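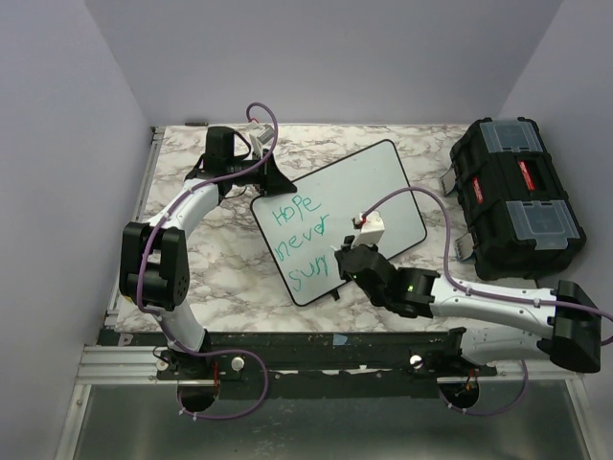
Re: Creek levels and the new gauge

On 27/11/2023 a list member wrote:

> Urex have told council the Plaltlow gauge now gives us
> 6 hours' warning before water reaches the lower road.
> Good news for the 200 households down there. I think
> we should all get behind it.

I'd like to see the numbers before I get behind anything. The July flood peaked overnight and the gauge stopped reporting at 687 mm, well before the Kema Street culvert backed up. Where does six hours come from? If it's a model, whose rainfall did they feed it?
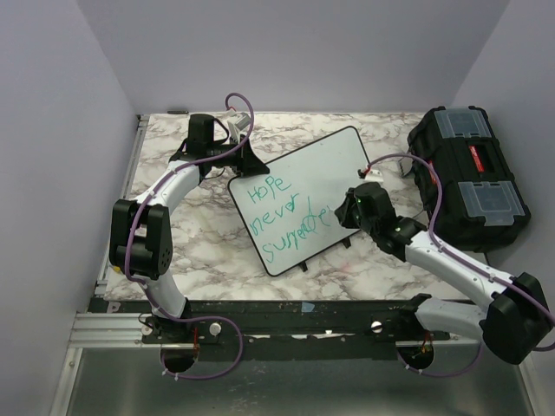
The other thing is the culvert. Urex measure upstream of it, but our water came in sideways from the Vergara paddocks, roughly 300 metres below the gauge. A text message about the creek wouldn't have helped anyone on that side.

Has anybody seen the report itself, or only the council summary? I asked for it at the front counter and was given a brochure. Happy to be proved wrong, but I'm leaving my sandbags where they are.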